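Search tickets Go
4th January | Logged by Imre Hegedűs | 0 shares | 2 comments

Ticket 1190: table finish, scratches and marks

Reported fault: scratches in the gloss finish of the light wood table, near side, towards the middle. Fine, pale, running in several directions. Separate small dark mark to the right. Canister and bowls left in place. 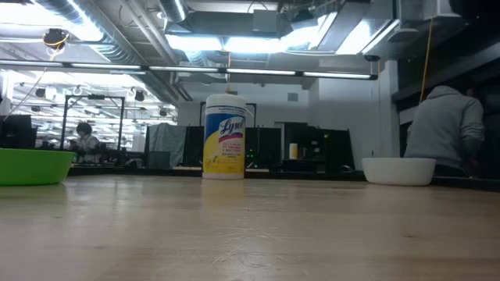

Table, scratches at lower centre, wipes canister at far side.

Step 1. Dry microfibre cloth, 30 strokes. No change.
Step 2. Gisen polish, neutral grade. No change to scratches. Dark mark sits in the grain and does not lift.
Step 3. Checked access along the glass wall for moving the table out. Monitor and stand would need shifting first.

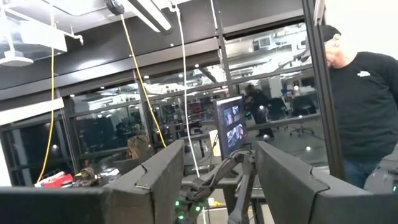

Glass wall, black upright, monitor on thin stand.

Moving is ruled out for now. Repair to be done in place with Birkard filler, then 3000 grit by hand.

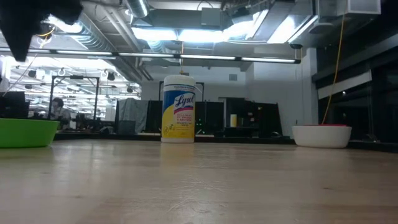 A second small dark mark, lower left, has been added to the ticket. Do not use disinfecting wipes on the filler until cured.

Status: open, filler on order. Assigned to Lavanya Namboodiri.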